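Onach Home > Living Room > Sofas > Pitham

Pitham Long Sofa in Cream Leather
Item 777
$1,615

In stock
Delivery to the room you want it in, provided the room can be reached by a sofa

Add to cart
Save for later
Print this page and leave it where someone will find it

The Pitham is a long, low leather sofa with deep channel tufting. In everyday terms, it is puffy. The back cushions are puffy, the seat cushions are puffier, and the whole thing has the look of something that has already had lunch. We have sold it for six years and the most common remark in the showroom is still "oh, that's softer than I thought," followed by a long wait while the person works out how to stand up.

The color is cream. We could have called it Oat Whisper or Morning Linen, and at one point there was a meeting. It is cream.
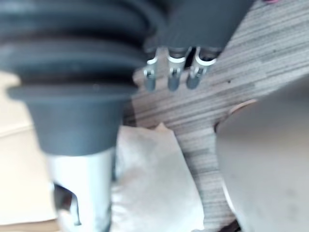
Anoma Navaratnam drew the first Pitham on the back of a delivery slip after spending a December in a rented house with a sofa she described as "a bench with opinions." Her version has channels in the seat and the back, stitched so that each cushion breaks up into rounded segments. They give a little on their own when you sit, so the person next to you can get up for a snack without tipping you into the gap.

About the leather

It is real leather with a light finish, smooth to the touch and slightly glossy. The finish buys you time with spills. It does not buy you a weekend. Coffee should be blotted the moment you notice it, and red wine the moment before.

Leather changes as it gets used. The seat cushions will relax, small creases will show up where you sit most, and in a year or two anybody who visits will be able to tell which end is yours. If you would like a sofa that looks the same forever, we sell one in vinyl and will try not to say anything while we ring it up.

Every hide is a bit different, so two Pithams bought a year apart may be two slightly different creams. If you are planning a pair, order both together. We get a letter about this every spring.

Living with it

Cream leather has a reputation, and some people come in wanting to be talked out of it. We are the wrong store for that. Here is what the routine looks like at our place, where the floor sofa gets sat on all day by people in their outdoor coats:

Every evening: pick up the pillows from wherever they have gotten to. They will be on the floor. Give each one a shake, square it up and put it back. Fold anything that has been left over the cushions.

Once a week: wipe the leather with a soft dry cloth, working along the channels. Going across them takes twice as long and pushes crumbs into the seams.

Once a month: run the vacuum's soft brush down each seam. You will find cereal. Households that do not own cereal find cereal.

Twice a year: leather cream, a small amount, rubbed in by hand. The Nomivley tub we sell at the register is good and one tub lasts longer than you would expect. The one under your sink from the old car is for the old car.
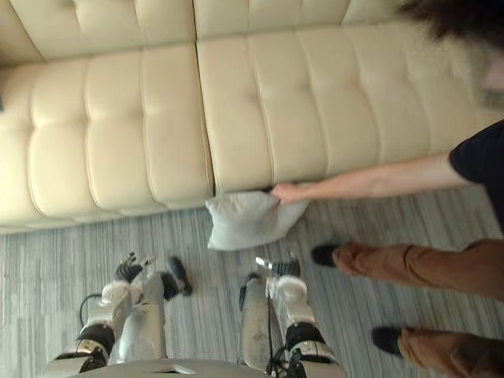

Throw pillows are sold separately, which we know is annoying. Our advice is to get fewer than the magazines suggest. Pale ones blend in with the cream and make the whole thing look calm. Bright ones will give you something to look at, and will also be the first things your guests move so they can sit down. A square pillow in a plain, soft cover is the easiest to live with and the easiest to grab by a corner while you are carrying three other things.

Leather is also slippery, so a pillow placed near the front of the seat has a travel plan. Push it well back.

Blankets, towels and clothes

We call this section "throws" in the printed catalog, where we are more hopeful about people. In real life a long sofa is a folding table with cushions. It has the length for a bath towel laid out flat, and plenty of customers tell us the laundry gets done there more often than it gets done in the laundry room. The Pitham is fine with this. Two things to know:

Anything dark or strongly dyed should be fully dry before it rests on cream leather. New jeans are the usual culprit. We keep a sample square at the desk with a blue stripe across it, donated by a customer who was very gracious about the whole thing.

Check for zippers, studs and belt buckles before you toss something down. The leather is tough, though it was never asked about your belt.

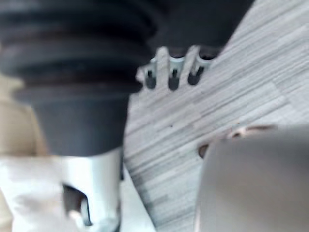
What it stands on

The Pitham works on carpet and on hard floors. On hard floors use the felt pads in the envelope taped underneath, and stick them on before the sofa goes down. Doing it afterward takes two people and a certain amount of language. It sits close to the floor, so robust vacuuming underneath calls for the flat attachment, and anything that rolls under there belongs to the sofa until moving day.

For color, a gray wood-look floor does a lot for the cream and keeps it from going yellow in the evening. So does plain carpet. On a honey-toned floor the two tend to merge, and from the doorway you may have trouble saying where the sofa stops.

Other sizes

Pitham Long, $1,615 (this page)
Pitham Short, $1,251. Same leather, same puff, for apartments and for people who don't want company to stay over.
Khondokar Ottoman. Made to go with both. Priced by size, so ask us. Buys you one extra seat at parties and a shin bruise at night.
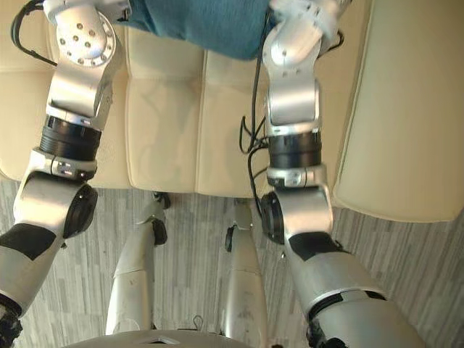
Delivery

Two people bring it in, unwrap it, set it where you point and take the wrapping away. They will move it once more if you change your mind. After the second change they become quieter.

Please measure the front door, the hallway, the stairs and the turn at the top of the stairs. Most people measure the first three. Full dimensions are on the sheet you can request from the desk, along with a paper template of the sofa's footprint that you can lay on your floor and walk around for a few days. Cats like the template very much.

Returns

You have thirty days. The sofa should come back in the condition it went out, allowing for having been sat on. Please check between the cushions first. We hold a box of remote controls at the warehouse and would love to see it get smaller.

From customers

"Bought the long one. My husband said we would never keep it clean and he is the one who dropped the salsa. It wiped off." - Verified buyer

"Comfortable, a bit too comfortable, I have missed two trains. Took off a star for the pillows being extra." - Verified buyer

"Cream is cream. Good." - Verified buyer

Questions about the Pitham go to Chaminda at the sofa desk, who has owned one since the first batch and will tell you about his without being asked.

Page updated 7 March 2021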